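Print this page | E-mail to a friend

An afternoon with grippers at Rostmont

Last updated: July 2024

I've wanted to get inside the Rostmont workshop ever since I missed their May open day, so I was at the door early. Ghada Majali runs the gripper bench and she let us get our hands on pretty well everything, which I loved!

There were three grippers to try, all swapped on and off the same arm. The Lundby has two flat parallel jaws and a very firm squeeze. The Hakim is a suction cup, terrific on boxes and hopeless on anything with a handle (we tried, of course). The Enness has two tapered fingers that curve in at the tips, and it was my favourite by a long way. You steer it with a hand controller, watching a small screen fed by the wrist camera, and it took me a few goes to stop tipping my head sideways to match the view.

The job was sorting tools, bin by bin, 24 tries per visitor. Ghada keeps a tally on a whiteboard by the door. The Enness was up to 3,646 picks when we arrived, the Lundby had 971 and the poor old Hakim 499, so I'm clearly not the only one with a favourite.

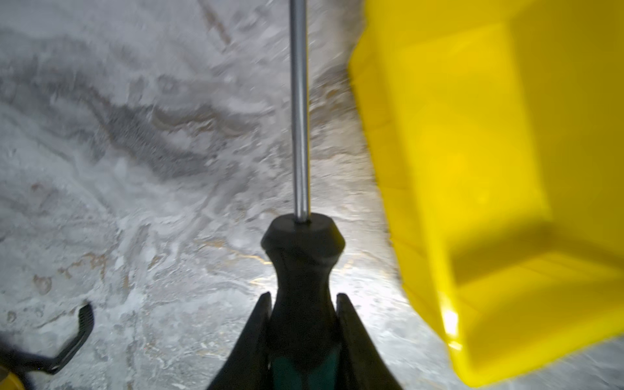

Screwdriver held by the handle between the Enness fingers, yellow bin to the right.

Screwdrivers were the hard part for me. Ghada's tip was to go for the handle and ignore the shaft, and to line up with the neck just under the collar before closing. With the Lundby I kept pinching too high and the tool swung about. The curved fingers were far more forgiving, and I had a great time once I got the rhythm of it.

The wrist camera deserves a mention too. The picture smears a bit when the arm moves quickly, and the marbled bench top is busy to look at, but you get a lovely close view of the grip itself. I'd have liked a second camera off to the side for judging height. Ghada says one is on the wish list.

Wear closed shoes if you go, and allow longer than the hour they suggest. I stayed for two and still didn't get a second turn on the Lundby.

Recent visits
- Lift motors and a very good canteen
- Inside a small-town bottling line
- Two days at the machine tool fair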